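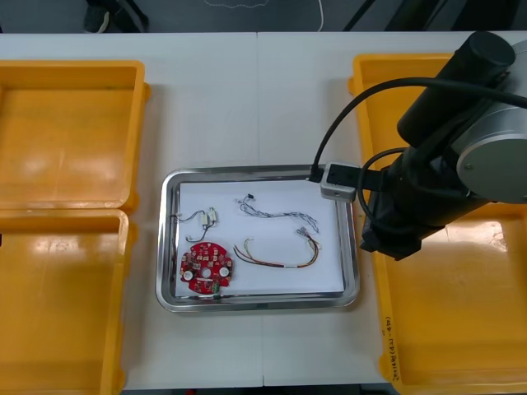
Parts laid out on white paper in a steel tray, with yellow bins on either side.

Laying out a small-parts sorting station

Last revised June 2024

This page covers setting up a bench for sorting circuit boards and wire harnesses in small batches. It assumes mixed stock: loose boards, short harnesses with connectors fitted, and the occasional part that belongs to neither group. The same layout works for incoming goods and for stripping down returned units.

What you need

A light-coloured table with a smooth top
One shallow steel tray with a rolled rim
Plain white paper, 3 sheets per session
Open plastic bins, all one colour
A permanent marker
An earthed wrist strap and bench cord

We use Alska bins and a Jorkness tray. Any equivalent will do, provided that the bins are shallow enough to see into from a seated position. Deep bins hide harnesses under boards and slow down the final check.

Step 1. Clear and wipe the table

Remove everything that is not on the list above. Wipe the top with a lint-free cloth and let it dry. If the table is made up of two tops pushed together, check that the join is level by sliding the empty tray across it. A raised edge will catch connector pins.

Fix the wrist strap cord to the earth point now. Bare steel is conductive, so a powered board must never be placed on it. Disconnect batteries and discharge any large capacitors before parts reach the station.

Step 2. Line the tray

Cut the paper slightly smaller than the tray floor, leaving a margin of bare metal all the way round. Paper that runs up the sides lifts at the corners, and small parts slide underneath. Replace the sheet when it is marked or creased.

Plain paper is not an antistatic material. For boards with sensitive components, use a dissipative liner connected to the same earth point as the strap.

Step 3. Place the bins

The tray goes in the centre. Set two bins one behind the other on the left, edges touching, and one larger bin on the right. In our layout they are assigned as follows:

Left, near: boards passed
Left, far: boards for rework
Right: harnesses

Harnesses take up more room than boards of the same weight, hence the larger bin. Left-handed operators may prefer the layout mirrored.

Write the batch code on the outside of the rim, close to a corner. Do not write on the bin floor; it will be covered by the first few parts. All bins must be empty before a new batch is started.

Step 4. Lay out the parts

Put out no more than 5 items at a time. Boards lie flat with the component side up. Harnesses are laid next to them, uncrossed, with connectors clear of the boards. Round boards are easily turned the wrong way, so find a reference feature on the face and set each one to the same orientation.

Step 5. Inspect and sort

Pick boards up by the edge. Check for cracked joints, lifted pads and missing components, then place the board in the correct bin. Check each harness for nicked insulation and bent pins. Do not pull a harness by its wires — hold the connector body.

Clear the tray fully before laying out the next group. Stop at 50 items and reconcile the bins against the batch sheet.

Lighting

Overhead lights reflect strongly from glossy plastic and polished steel. If glare makes solder joints hard to read, move the tray a short distance towards you or tilt the lamp. A Thibodeau clip-on diffuser also works.

Storage

Move finished boards to antistatic bags before they leave the station. The open bins are for sorting only and should not be stacked with parts in them.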